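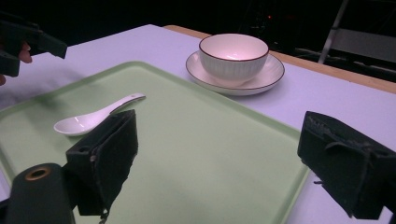 Table things, March - the Wainwright Street kitchen, Urnthorpe

Quick page this month, sorry, typing it between loads of washing up. The crockery for the upstairs tea room is finally out of its boxes and onto tables, so here are the bits I like best, with a line or two each. The full order was 992 pieces from Weltport, and no, I am not putting all of them on a web page. Prices where I remember them. More when the shelves are up.

Soup, green tray
White soup spoon on the pale green tray, bowl and plate behind. Thin dark brown line round the rim of the bowl and another round the edge of the plate. Very plain otherwise. My favourite of the lot.

The bowl
Fine ribs all down the outside, smooth inside. Nice to hold. Takes a proper helping of leek and potato without slopping over on the stairs (tested, twice). Sasard pattern in the catalogue, if anyone wants to look it up.

The plate under it
Wide enough for a roll and butter next to the bowl, which was the whole argument for buying it. The old saucers were hopeless, bread on the table every time. Will also do for cake.

The spoon
Short flat handle, deep bowl. Some people love these, some ask for a metal one. We keep both. Please don't leave them standing up in the bowl, they tip.

Trays
The light green ones are for soup and the lunch plates. Rounded corners, little raised rim so things don't slide off the edge. They show every smudge - wipe with a damp cloth then a dry one, not the green scourer. Stack them flat on the bottom shelf by the hatch.

Mugs
Not the same range, and it shows a bit. Plain white, from the old kitchen. 100 of them, all washed on Monday. A few with tea stains that wouldn't shift, bicarb next.

Teapots
Two-cup and four-cup. Lids are NOT interchangeable though they look it. Found that out the messy way. Lids now live on their own pots, please keep it like that.

Side plates
Same brown line as the big plate. Lovely with a scone on. 18 went to the downstairs counter and I would like them back at some point.

Milk jugs
Small, white, pour well. The bigger one dribbles. Use it for flowers.

Sugar bowls
Still in a box. Can't find teh lids. If you unpacked a flat box with a lot of tissue in it, have another look before it goes in the recycling.

Cake stand
Old one, pressed glass, came with the building as far as I know. Chip on the foot, turn that side to the wall. Hand wash only.

Table laying, since people keep asking
Tray first, long side to the customer. Bowl on its plate, spoon on the tray to the left or the right, don't mind which so long as it's the same across the table. Napkin under the spoon if there are any napkins. Salt and pepper stay on the table, off the tray.

Washing up
Bowls go in the top rack, upside down, not nested. Plates below. Spoons in the cutlery basket with handles down, and not crammed in, they knock together and the glaze goes. Trays by hand.

What it came to
1,140 pounds with delivery, and the second pallet came a week after the first. Breakages were one jug and a side plate, both credited by Weltport without any fuss.

Next page - the shelves, the hatch, and the new curtains if they ever get hemmed. Opening times are on the front page as usual, soup from 12 untill it runs out.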